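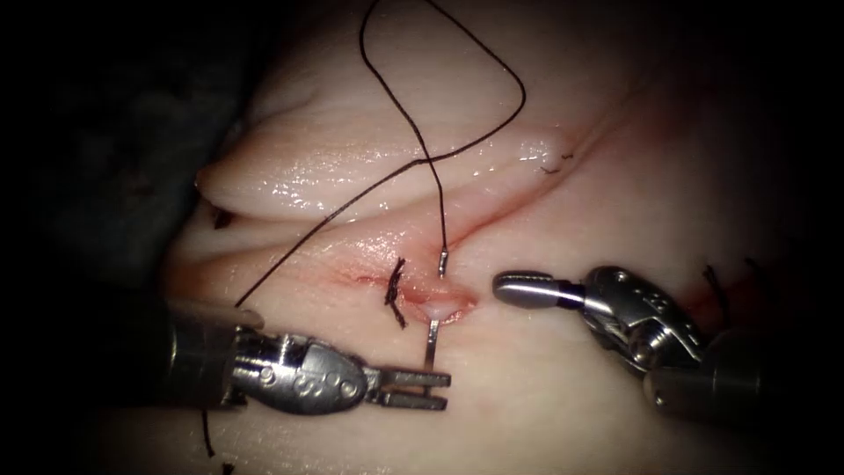
Section 6. Practice closure – interrupted stitches on soft tissue

Read section 5 first (tissue prep and storage). If the piece is still frozen in the middle, stop and come back later.

Before you start

Tissue pad, rinsed, on the tray
Black suture with curved needle, one pack per person
Saline in the squeeze bottle
Gauze
Marking pen
Sharps cup, lid OFF, within reach
Timer if you are logging times

Drenell packs and Lernov packs are both fine. The Lernov thread has more memory so it springs back into loops, pull it straight before the first pass. Do not mix packs on the same closure, you won't be able to compare knots after.

6.1 Set up the tissue

1. Lay the piece flat, shiny side up. If there is a natural fold, leave it alone and work in the flat part under it.
2. Wet the surface. Don't flood it. Standing saline throws glare and hides the slit.
3. Mark a line 14 mm long. Cut along it, one pass, through the top layer only.
4. Press lightly on both sides. Edges should gape a little and come back.
5. Dab once with gauze. Dab, don't wipe.

Note: Some of the deeper layer may bulge up through the cut. Tuck it down before each bite. If it keeps coming back your cut is too deep – either close it anyway for practice or start a new line well away from the first.

6.2 First stitch

1. Start at the left end. Left-handers start at the right and flip everything below.
2. Hold the needle about two thirds back from the point. Never by the tip, never right at the thread end.
3. Go in straight down, square to the surface. A shallow entry tears out.
4. Turn through the curve of the needle. Do not push it in a straight line, it will bend.
5. Pick up the point on the other side of the cut. Check that both bites are the same distance from the edge.
6. Pull the thread through slowly until a short tail is left. Slow matters more than you think, thread saws through wet tissue.
7. Tie. Double throw, then single, then single the other way.
8. Cut both tails short but not flush. Too short and the knot slips.

CAUTION: Needle stays in view the whole time. If you lose sight of it, stop, both hands still, find it before you do anything else.

6.3 Remaining stitches

1. Move along the cut and repeat 6.2. Keep the spacing even, judge from the last knot and not from the end of the line.
2. Keep the long thread up and away from where you're working. A big loose loop off to the side is OK. A loop across the slit is not, you will catch it with the next bite.
3. Check the edges after every knot. They should touch. Puckered or white means too tight, cut it out and redo.
4. Re-wet if teh surface goes dull.

Note: Six stitches on a 14 mm cut is too many. Fewer, neater.

6.4 If something goes wrong

Thread drags – tissue is drying out. Saline.
Edge tears – bite too close to the cut. Go wider on the next one.
Knot sits on top of the slit – slide it to one side before the last throw.
Needle turns in the grip – you're holding it on the curve. Regrip on the flatter part.
Thread frays – grabbed too hard in the middle. Handle it by the end you'll be cuting off.

6.5 Finish

1. Needle in the sharps cup. Count them in against the pack label.
2. Test the closure. Light pull across the line, both sides.
3. Write the score on the log sheet (Gundex form, page 16). Initial it.
4. Tissue goes in the marked bin, not the regular trash.
5. Rinse the tray, wipe down with the Dervishi cleaner. Leave it wet for the time on the bottle.

CAUTION: Practice material only. Nothing used in this section goes back into clinical stock, opened or not.

Revised April 12, 2020, J. Ellery. Replaces the February sheet – knot order in 6.2 step 7 was wrong in that one, please toss old copies. Corrections to Jolene Ellery.

Section 7. Running stitch

Same set up as 6.1 but make the cut longer.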